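Why Do Books Come in Series?

Have you ever got to the last page of a book and yelled "But what happens NEXT?" I have, loudly, on a Sunday when my whole street was having a nap. Let's look at how a series works, and why some stories need more than one book. 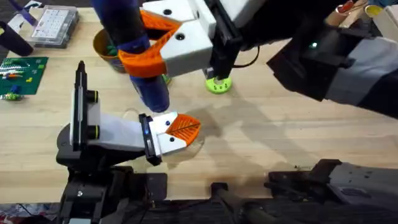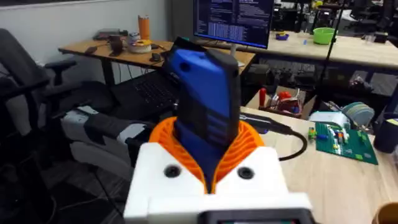 Some series tell one giant story cut into pieces. You have to start at book one or you'll be lost! My favourite like this is Vamside, about a town that floats down a river. Book two begins the very minute book one stops (the rope has just snapped, and I'm not saying any more).

Other series give you a whole new story every time, with the same characters. The Erenberg mysteries are like that. There are 19 of them, and I read number 14 first because it was the only one left at the library. It made perfect sense!

Then there's the kind where each book has a different person telling it. You might meet a grumpy neighbour in the first one and find out in the third what made her so grumpy.

How do writers remember it all? Lots of them keep a notebook called a series bible. It lists eye colours, birthdays, pets' names and who is scared of spiders. Mine is almost 40 pages long and I still gave one dog two different names.

Want to try? Pick a story you've already written and ask what your hero does the next morning.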